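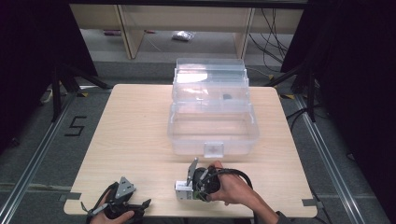

What size of clear plastic box should I buy for small parts?

Measure the longest item first, then add 2 cm. For screws, beads, fuses and similar parts, a box with a hinged multi-level lid is normally large enough. Items longer than the tray should go in a drawer.

Which items belong in the lid compartments and which in the lower tray?

Light items go in the lid. Heavy items go in the lower tray. A loaded lid shifts the center of gravity toward the hinge when it is raised, and a box with an empty tray can tip backward. Fill the tray first.

How should the box be opened?

Set it on a flat surface with the latch facing you. Release the latch, then raise the lid with one hand while the other holds the base. Leave clear space behind the box for the lid to swing back.

The latch has turned white along the bend. Is it failing?

Whitening is stress in the plastic. The latch will still close, but it should be replaced before the box is carried by its lid. Replacement latches for the Drumar and Tidel boxes are sold in packs of two. The MacDonald latch is molded to the base and cannot be replaced.

How many times can the hinge be opened?

Vendadberg rates its hinge at 3,000 cycles at room temperature. Cold plastic is less flexible — a box kept in an unheated garage in January should be brought indoors before use.

Can the box go in the dishwasher?

No. Wash by hand in water no hotter than 40 °C with a small amount of dish soap. Do not use acetone or rubbing alcohol on clear plastic. Dry with the lid open.

Where do labels go?

On the front edge, beside the latch. Labels on top of the lid are hard to read under overhead lighting and cannot be seen when boxes are stacked. Paper labels up to 19 mm wide fit all current models.

Who do I contact about a missing part?

Write to Kirsten Poirier in spare parts and include the model name molded into the underside of the base.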